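Search this site Search Go

16 Nov 2021
By Roxana Zamfir

TERNERO OPENS PAINT AND COLOR LIBRARY IN PLUMDALE, FREE TO BORROW

Large sample boards, on loan for 10 days at a time. No deposit.

PLUMDALE - Ternero, the family-run paint and wallpaper store on Ross Street, has opened a color lending library at its Plumdale shop. Open now. Free to anyone with a local address, customer or not.

The library holds 132 painted boards, each one two coats of real wall paint on a stiff card, big enough to lean against a baseboard and look at from across the room. Borrow up to four at once. Bring them back when you've made up your mind, or when the 10 days run out, whichever comes first. Renewals by phone are fine.

"People were buying sample pots, painting a little square over the old color, and then hating it," said Delia Husar, who runs the Plumdale store. "The old color shows through, it bounces off everything. You want a big board you can move. Put it by the window, put it in the dark corner, leave it up overnite and see it under the lamp."

The idea got a trial run in August at the smaller Gurnberg store with only 16 boards, mostly whites and grays. All of them were out on loan by the second Saturday and there was a waiting list for one warm white in particular. Gurnberg keeps its set and will get more boards in the spring.

What's in the Plumdale library: whites and off-whites (the biggest section by far), grays, greens, blues, earth reds and browns, a short shelf of yellows. Trim colors are kept on narrower boards so they can be stood right against a wall color. Every board has the color name, the sheen and the batch written on the back. Matte for walls, satin for trim. Ceiling colors are on a separate rack by the stairs.

Green is the most asked-for family this fall, the muted ones especially, and a lot of the questions at the counter are about what to do with the woodwork next to it. Staff usually send people home with one green, one red or brown and one plain off-white. Doors get forgotten. A door is a big block of color and it stands open half the day, so what's behind it counts too.

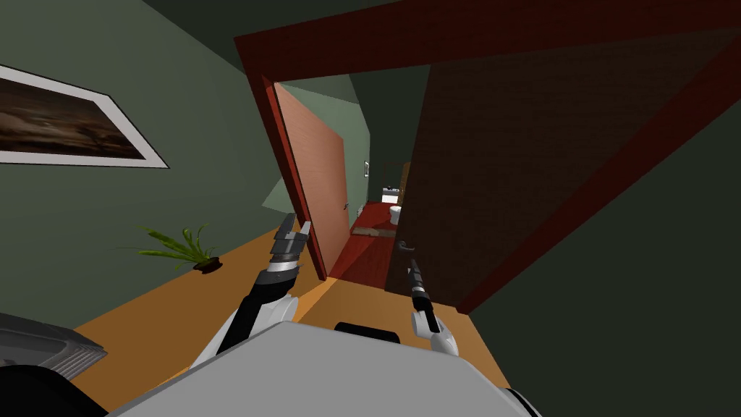

Sage-green wall with a dark red door frame, computer rendering.

Ternero is also starting a free Thursday evening drop-in, 6 to 7:30 p.m., first come first served. Bring a cushion, a scrap of carpet, a curtain, a drawer front if it comes off easy. Phone pictures are OK but colors on a screen shift a lot and staff would much rather see the real thing. No appointment and no sales pitch. Delia Husar will be at the first few herself.

The boards were painted in-house over the summer, after closing mostly. Ternero mixed every color from the same bases it sells over the counter, so the board and the can should match. Where a color has been dropped by its maker the store will still mix it from the recipe card. The store has 2,000 recipe cards on file, going back to when it was a hardware counter, and customers who remember a color from an older house are welcome to come in and look. Bring the name if you have it, or a chip of the paint, thumbnail size is enough. Anyone scraping paint in an older home should have it tested for lead first. Test kits are on the shelf by the register.

"We had a lady come in for the blue from her mother's kitchen," Husar said. "It took three tries. She cried, I nearly did too."

Lost or damaged boards: just tell us. The store asks for a few dollars toward a new one but won't chase anybody for it. Please don't tape them to the wall, tape pulls the edge off. Don't cut them either.

Landlords, decorators and schools can borrow a bigger set by arrangement, up to 16 boards, weekdays only. Call ahead so they can be be pulled and bagged. Pickup at the back door on the alley side.

A printed list of every board is available at both stores. No online catalog yet, it is planned for next year.

Hours for the library are the same as the store: Monday to Friday 8 to 5:30, Saturday 9 to 3, closed Sunday. Thursday drop-in is at Plumdale only. Parking in back, and on Ross Street after 5.

About Ternero
Ternero sells paint, wallpaper, brushes and decorating supplies from stores in Plumdale and Gurnberg. It mixes color to order, hangs paper by referral and gives advice for free.

Press contact: Roxana Zamfir, at the Plumdale store. Interviews with Delia Husar can be set up most mornings before 11. Sample boards available to photograph on request.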